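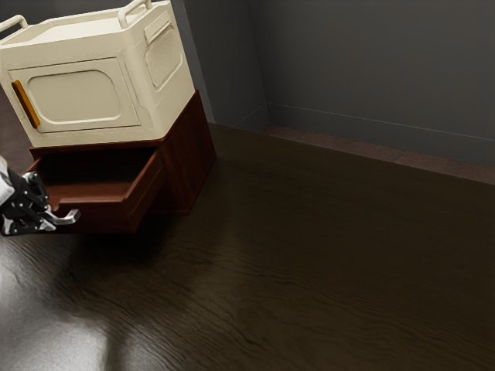 Tips for trying out grippers on drawers and doors at home

If you have got as far as owning a small arm and wondering what to put on the end of it, you will already know that picking up a block is the easy bit. Household furniture is where the fun starts! I've spent a good many evenings since October trying one finger shape after another on drawers, cupboard doors and anything else with a front on it, partly in simulation and partly on the old chest in my workshop, and these are the things I wish I'd had written on a card by the bench.

Start with the finger, and leave the motor alone

Most people (me included, for far too long) blame a weak motor when a drawer won't come. Try a different finger first. A pair of flat pads is lovely on a bar or a knob, and hopeless on a plain drawer front with nothing to pinch. A hooked finger can go over the lip of a drawer that is already open a crack and draw it towards you, and it doesn't mind being a few millimetres out to one side. I keep three sets in an old biscuit tin: the flat pads that came with my Hoduletti gripper, a rubbery curved pair from Muden, and a bent metal hook. The hook gets used most.

The Muden pair are very gentle and I do like them for crockery, but on furniture they fold back on themselves just when you want them to hold. If you have them already, save them for mugs.

Do it in simulation before you do it to your furniture

My first real attempt took a strip of varnish off my own chest of drawers, so please learn from that. A simple simulated room is plenty: a floor, a couple of walls, one small wooden cabinet with a drawer, and perhaps something bulky standing on top. I like having the bulky thing there, as it stops you planning long swooping moves from above that you'd never get away with in a real kitchen. Leave the drawer empty while you are comparing fingers. You can fill it later, once you have a winner.

Start some of your runs with the drawer shut and some with it part open. They are quite different jobs, and a finger that shines at one can be useless at the other. I ran 576 tries in all with the hook and the flat pads, half and half between shut and part open, and if I'd only done the part-open ones I would have thrown the pads away. They beat the hook easily on a shut drawer with a decent knob.

Come in low and from the side

When the drawer is open a little, bring the hook in beside the side wall and keep it just under the height of the front before you turn the tip in. Coming straight down from above looks tidy on screen, but the body of the gripper hides the lip from an overhead camera, and you end up guessing. Go slowly for the last bit. I have mine creeping along at 54 millimetres a second until it touches, and then slower still for the pull.

Pull in a straight line, too! It sounds obvious, but an arm on a fixed base would much rather swing, and a wooden drawer pulled at an angle will jam in its runners. A rub of candle wax along the runners helps a great deal with a real one.

Where to put the camera

Shiny floors and polished wood are a nuisance. A pale patch of reflected light can look to the software very much like an edge, and a chrome finger picks up a glint of its own. I had good results turning the lamp to face the wall, and better ones moving the camera off to the opposite side from the arm. A scrap of matt tape round the hook works as well, though it wears through at the tip and needs doing again after an evening or two.

Dark drawers are the other trouble. The inside sits in its own shadow, so give the camera the front and the side walls to look for, and don't ask it to find the bottom.

Controllers, briefly

I've used a Leiva and a Disten, and for this sort of work I'd take the Disten, mainly for how easily you can set it to go soft in one direction and stay stiff in the others. The Leiva is quicker to set up and has the nicer handbook. Tadeo Sepúlveda wrote to me after my page on cupboard hinges to say he gets the same softness from a Leiva by putting a spring behind the finger, and having tried it, I can say it works very well on light drawers.

Keep a notebook

Write down the finger, the starting gap and what went wrong, every time, even when you're tired and want your tea. Mine is up to page 56, and the most useful column in it is the one headed "stuck on what?"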